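Fundora Shelving Kits: where we are, 4 February 2021

Hi Yara,

Good news first: the frames are coming together! I've settled on the slotted aluminum for the base (you'll remember I went back and forth on this for weeks), and I ordered 334 feet of it from Zulitz, so your second payment is mostly spent. Karla Valdovinos has been cutting, I've been bolting.

We added triangular gussets at the inside corners, and I put four metal standoffs on top to carry the upper tray. They're shiny little things, and I'm probably too fond of them.
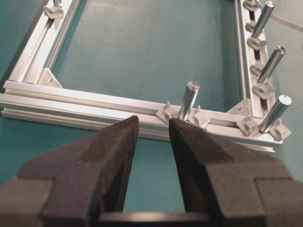

What's left

I have 11 bases to finish, plus the trays, which I haven't started (sorry, I know I said I would). Bolts are fine for now, but the last box of gussets was eight short and Flirus still owes us those. Trays should take some 4 weeks once the sheet arrives, and I'd still like to deliver everything in May.

Could you let me know if the third payment can come early? Karla needs a new saw blade.

Barbosa workshop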